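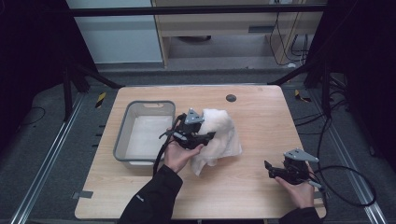
Kisar: a little grid tool for people who still like writing their own CSS

Hi! I make Kisar, and I've been making it in one form or another since I got fed up with copying the same twelve-column stylesheet from job to job and deleting most of it. Kisar is a small desktop app. You tell it what columns you want, how wide the gutters should be and where things need to shift on a smaller screen, and it writes you one plain stylesheet. No class names like "col-md-offset-whatever" (unless you ask for them, and a few of you have asked, so okay, there's a checkbox).

The stylesheet belongs to you once it's exported. You can open it, read it, change it and never launch Kisar again, and I won't be offended.

What you get

The app itself, for Mac and Windows. It's a 9 MB download and it runs fine without a connection, so trains are okay.

A live preview with as many screen widths side by side as your monitor can hold. Drag an edge and the others stay put. This was the first thing I built and it's still my favorite part!

12 starter layouts. There's a magazine front page, a couple of shop listings, a documentation layout with a sticky sidebar, and a very plain blog that I use for my own site. Jocelyn Lemieux drew the originals on graph paper and I turned them into grids, and where the two disagree her version is usually the nicer one.

Fallbacks for old browsers. Kisar can write a float version underneath the grid version, wrapped up so newer browsers skip it. The float version is uglier. It holds together.

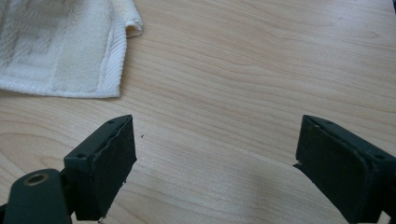 What's new in version 21

Released 14 August 2020. The big one is named areas. You can now click into a cell, type "header" or "promo" or whatever you like, and drag to stretch it, and the export uses those names in the template. I held off on this for ages because I couldn't get the dragging to feel right when two areas bumped into each other. Now the second one just stops, with a little outline so you can see why.

Also in this one:

Gutters can be different for rows and columns.
Undo goes back past a save.
The preview no longer jumps to the top when you change a breakpoint (thank you to Mackenzie Carrier, who sent me a screen recording and a very patient email).
Exported comments can be turned off completely.
Minmax values accept decimals.

Subgrid is not in yet. I have it half working on a branch and I'd like to have it out in October, but please don't plan a client job on that.

Who's using it

Carter Robichaud rebuilt the Wundura catalog with it, all 694 product pages on one stylesheet, and wrote to me afterward:

"I kept waiting for the page where I'd have to override everything. I ended up with four overrides, and two of them were for the same banner."

Euan Laing uses it at McKinnon mostly for email landing pages, which I never had in mind at all, but it seems to suit him.

Price and license

$21, once. That covers you on every computer you personally use, and every update until the next paid version. If you work in a team, each person who opens the app needs a license, but people who only edit the exported files don't. Students can write to me and I'll send a free one.

There's a trial too. It does everything except export, and it doesn't run out.

Questions I get a lot

Does it work with Sass? Yes, pick SCSS in the export menu and your breakpoints come out as variables.

Can I import an existing stylesheet? Only one that Kisar made. I tried reading other people's and it went badly.

Is there a Linux version? Not at the moment, sorry. Mackenzie MacPherson has it running under Wine and has posted her setup notes in the Stesthorpe forum, under Installing.

Where do I send bugs? Use Help, then Report a Problem, and please attach the project file if you can. It comes straight to my inbox.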